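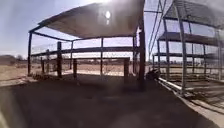

The sloped roof and the hoop roof, sun right over the top.

Visiting > The yard > Your questions

Hello, I'm Maeve Noonan and I look after the yard and the inbox, so if you've written to Jameo in the last year it was probably me who took ages to answer. These are the questions I get most. Updated 15/06/2021.

Is there any shade?
Yes, under the roofs! The flat sloping one is good for most of the day, but the patch of shade moves, so whoever sits down in it at breakfast will be cooking by lunch. Bring a hat anyway. The hoop-shaped one has dark shade cloth or mesh on it, and I like it better in the afternoon (you get a bit of breeze through).

What's the wire mesh along the back for?
It was there for goats, before my time. I've left it up because it catches the dry brush that would otherwise blow straight through. You can hang a bag on the rail but please don't climb on it, or let small people climb on it.

Why don't you put gravel down?
We get asked this a lot, usually by somebody with dusty ankles. I had a quote from Ibarra for the whole lot and it came to 647 a load before delivery, and we'd need far more than a load. Also I quite like the sand. Ada Piras waters the bit by the gate on busy mornings and it does settle things down for almost 2 hours, then it's back to powder. Wear shoes you don't love.

Can I drive right up?
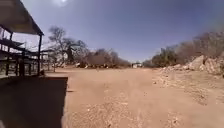
You can, but go slowly and stick to the tracks that are already there, the ones heading off towards the trees. Keep away from the stonier side if your car is low. Primo Benedetti took a hire car over it last September and we were picking bits of plastic trim out of the rubble for days. If you're only dropping things off, stop short of the shelter and carry them the rest of the way, it's no distance.

Can I sit on the ledges?
The stepped ones under the roof? Yes, that's what everybody does. Bring a cushion. The top ones get hot, being so close to the roof, so I'd start low down.

Are the posts safe to tie things to?
The thick ones are fine for a tarp or a washing line. Please leave the thin ones alone. And no nails! I've pulled out enough nails.

Is there water or a toilet?
Water yes, from the tank by the gate, but I'd bring your own for drinking. The toilet is at Estel, a 5 minute walk back up the road. Fadwa El Khatib has the key and she's in most mornings. Knock loudly.

Can I have a fire?
No, sorry. Look how dry the scrub is. A little gas stove is all right if you keep it out on bare ground, well away from the brush.

Do I need to book?
For a handful of people, no, just send me a line so I know who's about. For anything bigger, give me a fortnight.

Related
Getting to Jameo from the main road
What to pack for a day in the dust
Mending shade cloth, by Ada
Who to ring at Estel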